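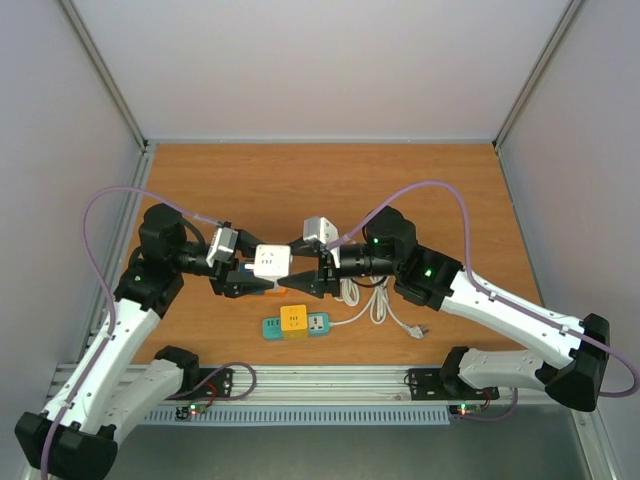

So, ihr Lieben, es gibt wieder Neues von unserer Zweiarmzelle bei Mitemine, und es wird wie immer ein bisschen länger, holt euch also ruhig einen Kaffee!

Seit November läuft sie mit den Steckdosenmodulen, und beim Zusammenstecken hat sich der rechte Arm nach und nach verstellt. Wirklich nur ein Hauch, aber bei Steckteilen merkt man das sofort, weil sich die Module dann verkanten, statt sauber ineinanderzurutschen.

Ich habe deshalb erst mal alle Schrauben an den Basen nachgezogen, immer über Kreuz und schön langsam. Danach kamen die Kabel dran. Die führen wir in einem großen Bogen oben über die Arme, und dieser Bogen braucht Luft! Bei uns war er rechts zu stramm, und in der äußersten Stellung hat die Leitung am Handgelenk gezogen.

Dann die Greifkraft. Die Gehäuse sind matt und haben runde Ecken, da möchte man am liebsten ordentlich zupacken (ich kenne mich). Ich bin trotzdem von 1375 auf 700 in der Steuerung runter und greife dafür tiefer am Gehäuse. Die Zahlen sind interne Werte, bitte nicht einfach auf eure Zelle übertragen. 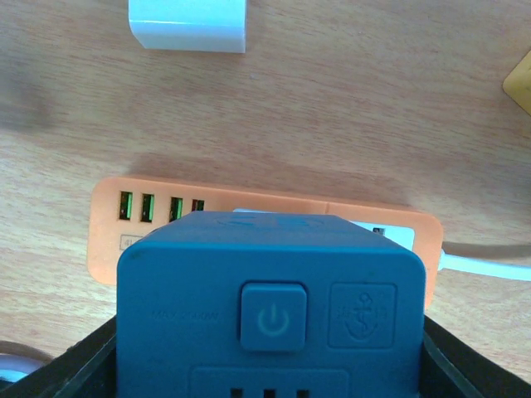
Alper Sönmez: Bei 700 wäre mir bange, dass das Teil beim Einstecken nach hinten wegkippt. Habt ihr die Finger noch ohne Belag?

Lieber Alper, ja, ohne Belag, und genau die Sorge hatte ich auch! Ich fahre die letzten 13 Millimeter jetzt ganz gemächlich, dann muss der Greifer kaum gegenhalten. Die Beläge von Durketti liegen schon in der Schublade, die probiere ich als Nächstes.

Zum Nullen räume ich übrigens immer die ganze Platte frei, auch wenn es lästig ist. Finger weit auf, Arm in die Grundstellung, dann erst die Referenzfahrt.

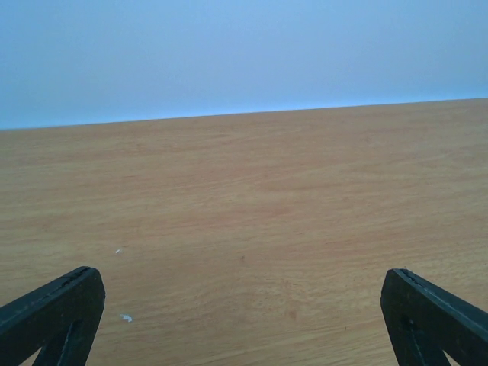

Und anschließend einmal mit dem trockenen Tuch drüber, Krümel und Papierfitzel mag ich da gar nicht haben. Die Führungen der Finger bekommen einen winzigen Tropfen Öl, wirklich winzig, sonst klebt nachher der Staub dran.

Nach dem Nullen fahre ich 17 Leerzyklen mit halber Geschwindigkeit und bleibe daneben stehen, die Hand in der Nähe vom Not-Halt. Die Werte schreibe ich brav ins Heft, damit die Kollegen von der Spätschicht auch etwas davon haben. Wenn die Beläge drauf sind, melde ich mich wieder!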